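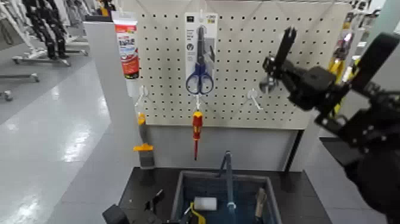 有孔ボード什器の点検は、吊り下げ商品の落下と、フック先端による接触けがの防止を目的とする。対象は工具売場の什器13番、点検は開店前に行う。判定は「良」「要処置」「保留」の三区分とし、保留には理由を必ず付す。中央の列では、ブリスターパックのはさみの直下に赤黄の柄のドライバーが掛かり、その左右の白いワイヤーフックは空である。空フックは項目3、天板上の青い容器は項目6で扱う。

最終更新:10月
月曜日 記録:Palesa Ngubane(ホルデール店 設備担当)

1. ボードの固定
判定:良
コメント:四隅のねじを手で確認、緩みなし。ボード面を手前に引いた際のがたつきも基準内。

2. フックの差し込み
判定:良
コメント:荷重のかかるフックは奥まで入っていること。上方向に持ち上げ、抜けないことを確認した。

3. 空フック
判定:要処置
コメント:ドライバー両脇の二本。補充予定がなければ当日中に外す。残す場合は先端キャップを付ける。キャップの在庫は19個。

4. 刃物・先端工具
判定:良
コメント:はさみは台紙付き包装のまま陳列すること。包装の破れ、台紙の吊り穴の裂けを見る。ドライバーは軸を下に向けて掛ける。軸先の高さが通路側の通行に支障しないか、併せて確認する。

5. 接着剤
判定:保留
コメント:キャップを下にした吊り方は什器基準で認めているが、漏れの確認は包装を外さずに行うため、底部の判定が難しい。Uriel Trujilloに照会中。回答があるまで陳列は継続。

6. 天板上の容器
判定:要処置
コメント:灰色の縁の青い容器に、棒状の柄や木柄の工具が立ててある。柄が縁より上に出るものは転倒側に重心が寄る。長い柄は横置きの棚へ移し、容器は天板の奥へ寄せる。

7. 側面の吊り下げ
判定:良
コメント:左側の支柱寄りに掛けた黄色と灰色の工具は、通路へのはみ出しを測る。許容は195ミリ以内。次回からは測定値も記入すること。

8. 床面
判定:良
コメント:什器の周囲に落下物なし。光沢のある床のため、照明の反射で液だれを見落としやすい。視線を変えて二方向から見る。

処置期限
項目3は当日15時まで。項目6は次の補充作業まで。処置後はEzequiel Cervantesが再点検し、判定欄の横に署名する。項目5は回答受領後に判定を記入し、旧判定は消さずに残す。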